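Brusano Plateau: access and lodging changes for the coming season

Updated May 5, 2025

Brusano Lodge reopens in October with a revised room inventory and a single booking channel. The lodge stands at 732 metres on the eastern rim of the plateau and is reached by the Amton road, 107 kilometres from the regional airstrip. The final 14-kilometre section is unsealed. Two-wheel-drive hire cars are not permitted on it under the standard rental agreement, and guests without a suitable vehicle should reserve a seat on the lodge transfer when they book.

Room categories have been reduced from five to three. Rim rooms face east over the Wan valley and have a private deck. Garden rooms are at ground level, with step-free access from the car park. The two family units each sleep six and have a kitchenette with a gas cooktop and bar fridge. All categories are now priced per room, inclusive of breakfast and park levy. Dinner is charged separately.

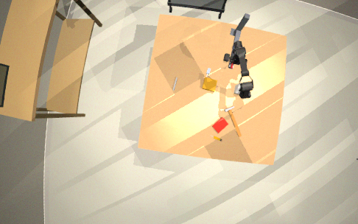 Power at the lodge is supplied by a solar array with battery storage. Hair dryers, kettles and CPAP machines may be used in all categories. Portable heaters may not. The generator runs only when storage falls below the set reserve, and it is shut down between 10 p.m. and 5 a.m. regardless of load. Mobile coverage is limited to the car park and the upper part of the Uron track.

Guided walks depart at 5:45 a.m. and 4 p.m. The Uron circuit has a total ascent of 900 metres and is graded hard; walkers need ankle-height boots and must carry three litres of water. The valley walk is graded moderate and accepts children aged 10 and over. Group size on both is capped at eight.

Luggage on the light aircraft service is limited to 15 kilograms per passenger in soft-sided bags. Excess items can be stored at the airstrip without charge for up to 10 nights.

Reservations are handled by Séverine Riviere at the Amton office. Vouchers issued under the former agency scheme remain valid and should be quoted by number at the time of booking. Transfers close 48 hours before arrival.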